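# Good habits around the picking bins
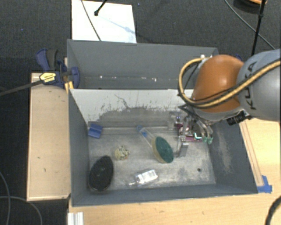
The new house rules for robot picking cells are out to all Nonico sites this month, and I promised in the last newsletter that I would go through them in ordinary language for those of you who (quite understandably) do not fancy reading the full text over your lunch. Most of the rules will be familiar, as they grew out of the notes people have been pinning up beside their own cells for years, and a good many of you will spot your own wording in there. The first section deals with how a bin sits on its table, and it is the one I would ask everybody to read twice. A bin must be held so that it cannot creep, and its place must be marked so that anyone can put it back after cleaning without having to ask. Bar clamps at the corner and a bit of blue painter's tape on the table, as you see with the grey bin here, are perfectly acceptable under the rules, and I am glad of it, as there was talk at one stage of asking every site to buy machined fixtures. Tape does wear, though, so please look at it when you start your shift and replace it if the edge has lifted or you can no longer tell which side of it the bin belongs on.

The second section is about what goes into the bin. We have settled on mixed test items, and the mix has to include something clear, something round and flat, something small and something with an awkward shape. A bottle lying on its side is a very good test item, and so is a plain tube with a cap. Glass is out, and so is anything with a blade, anything holding liquid, and anything you would be sorry to see squashed! The Graken site asked whether they could carry on using their own parts from the stores, and the answer is yes, so long as the parts are on the item list kept with the cell and somebody has checked them for sharp edges. Items that have cracked or started shedding bits come out of the mix straight away and are crossed off the list at the same time. Please don't leave them on a shelf "for later", because they do have a way of finding their way back in.

Now for cables, which took up far more of our meetings than I would have believed possible. A cable bundle on an arm needs enough slack for the arm to go through its whole range of movement and not so much that a loop can catch on the rim of a bin. The rule asks you to run the arm slowly through its furthest reaches after any change to the dressing, with one person at the controls and one watching the bundle from outside the marked area. Cables on the floor are a separate matter. Where people walk, they go under a cover or along the wall, and where people do not normally walk they still have to be tidy enough that you could sweep round them. Stands and poles count as part of the cell too, so if you shift one to get the hoover through, put it back and tell the next shift.

Reaching into the bin is where we have been strictest. Hands go in only when the arm has been stopped at the panel and the person reaching in has the key with them. A paused program is not a stopped arm, and I know that at Rainer in particular there was a comfortable old custom of pausing, nipping in to straighten an item and carrying on. I do understand the temptation, having done it myself in my younger days, but it has to go. If an item has rolled into a corner where the gripper can't manage it, let the attempt fail and be logged as a failure, then stop the arm properly and sort it out.

On inspections, each gripper is to be looked over every 7 days while in use, with particular attention to fingertips, linkages and anything bolted to the wrist. Fingertips are changed at 3,000 picks whether they look tired or not. Some of you have told me this is wasteful, and one cell at Nidora reached 3,732 picks on a single set with no trouble at all, so we have agreed to look at the figure again once everybody has been recording in the same way for 90 days. Until then, please stick to it. The record sheet has been cut down to a single page, with a box for the count, a box for the date and a decent amount of room for remarks, and I would be very grateful if the remarks could be legible.

There are printed copies of the rules in the post to each site, and the record sheets are tucked in behind the back cover. Questions and grumbles are welcome through the usual newsletter address, and I will answer the most common ones in the January issue. If your cell can't meet one of the rules as it stands, write and say so before you change anything, with a sketch of the layout if you can manage one.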